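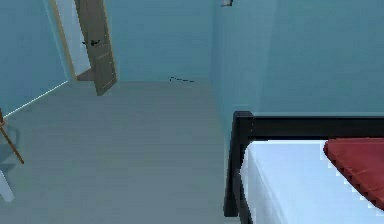 Re: [collcombe-runners] August 10k – start times and the hall

December 30, 2018

Sorry for the slow answer, only just back on the laptop. Replies in between.

> Can we settle the start time before entries open? Last year
> we had 400 on the line at once and the lane past the
> allotments was solid for the first mile. Also has anyone
> asked if the hall is free, and are we doing shirts again?

Start time. I'd go for two waves, 9.00 and 9.15. Fast lot first, everyone else after. Chip timing copes fine with that, the gun time is what confuses people in the results so we just dont print it.

Entries. Council form says 485 is the most we can have on the road. I'd stop at that and keep a waiting list – transfers closed a week before, no exceptions this time please. Took me two evenings last August sorting out who was running in whose number.

Hall. Asked. Free on the Saturday from four for number pick-up and all Sunday morning. They want the floor swept and the urn emptied, same as before.

Shirts. Woven have quoted for cotton and for the thin running sort. Cotton is cheaper, nobody runs in it. Can we do it as an extra at entry and only order what's paid for? We still have almost 70 left from last time, mostly small.

Course. The Trnka bridge is shut to vehicles until spring but walkers are getting over it, so should be OK for us. If not then its the old loop by the school, which measures short and we lose the licence for the distance. Need to know by end of Febuary.

Marshals – 17 points on the map, same as the last course. Junction by the Aria café needs two people, cars come out of there blind.

Off out now, will send the map round when I find the right version. Shout if the 9.15 is a problem for the juniors.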